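Wir verwenden Cookies, um Ihnen die Nutzung dieser Seite zu erleichtern. Mit dem Weiterlesen stimmen Sie der Verwendung zu. Einverstanden | Mehr erfahren

Pausenkultur im Wohnheim: Wie Studierende gemeinsam Kaffee und Tee trinken
Projektbericht im Seminar Alltagsethnografie
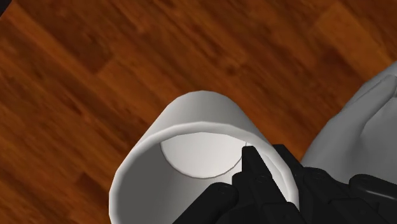
Die Idee zu diesem Projekt entstand, wie so vieles in unserem Studium, in einer Gemeinschaftsküche, und zwar an einem jener langen Nachmittage, an denen man sich eigentlich nur kurz etwas Warmes holen wollte und dann zwei Stunden später immer noch am Tisch sitzt. Wir wollten wissen, was in diesen zwei Stunden geschieht, wer dazukommt, wer wieder geht und worüber geredet wird (und auch, worüber lieber geschwiegen wird!).

Untersucht haben wir das Wohnheim Vanilov, in dem zwei aus unserer Gruppe selbst wohnen. Das hat uns viele Türen geöffnet, im wörtlichen Sinn, brachte uns aber auch in die etwas merkwürdige Lage, die eigenen Nachbarn plötzlich mit dem Notizheft in der Hand zu begrüßen. Im Juli haben wir in 3 Küchen beobachtet und danach einen Fragebogen verteilt. Von 615 Bewohnerinnen und Bewohnern haben uns 183 geantwortet, worüber wir uns sehr gefreut haben, denn der Bogen war mit seinen vier Seiten wirklich kein kurzer. Dazu kamen 11 Gespräche, die meisten davon am Küchentisch und fast alle länger als geplant.

Was uns zuerst auffiel: Die Pause hat feste Zeiten, obwohl niemand sie festgelegt hat. Am späten Vormittag wird überwiegend im Stehen getrunken und wenig gesprochen, am Nachmittag setzt man sich. Wer sich setzt, bleibt. Eine Bewohnerin erklärte uns, dass sie ihren Tee absichtlich sehr heiß aufgießt, damit sie einen Grund hat, noch sitzen zu bleiben, und wir haben diesen Satz seither oft zitiert, auch untereinander.

Ein eigenes Kapitel verdienen die Tassen. In allen Küchen gibt es welche, die allen gehören, und welche, die man besser nicht anrührt. Neue Mitbewohner lernen diesen Unterschied meistens durch einen Blick, seltener durch ein Wort. In der Küche im Erdgeschoss hatte man es mit Klebeband und Namen versucht, was nach wenigen Wochen im Spülwasser endete. Im zweiten Stock steht dagegen ein Regal nur für das Gemeinschaftsgeschirr, und dort wurde uns von deutlich weniger Ärger erzählt. Ob das am Regal liegt oder an den Leuten, können wir mit unserem Material nicht entscheiden.

Zum Vergleich haben wir uns auch in das Café Senora gesetzt, das gleich gegenüber liegt und in dem viele aus dem Wohnheim lernen. Die Gespräche sind dort leiser und kürzer, und man verabredet sich vorher. In der Küche trifft man sich einfach, und gerade Studierende im ersten Semester haben uns geschildert, wie wichtig ihnen dieses unverabredete Treffen in den ersten Wochen war.

Einiges würden wir beim nächsten Mal anders machen. Der Juli war als Zeitraum ungünstig, da viele mitten in den Prüfungen steckten und die Küchen abends fast leer blieben. Auch die Frage nach der »üblichen Pausendauer« haben wir zu ungenau gestellt: Manche haben das Kochen mitgerechnet, andere den Abwasch. Diese Antworten haben wir in der Auswertung weggelassen. Herzlich bedanken möchten wir uns bei allen, die uns an ihren Tischen Platz gemacht haben. Der Fragebogen und das Beobachtungsraster liegen im Seminarordner, die Gesprächsnotizen geben wir auf Anfrage in anonymisierter Form weiter.

Abgabe: 8. Dezember 2024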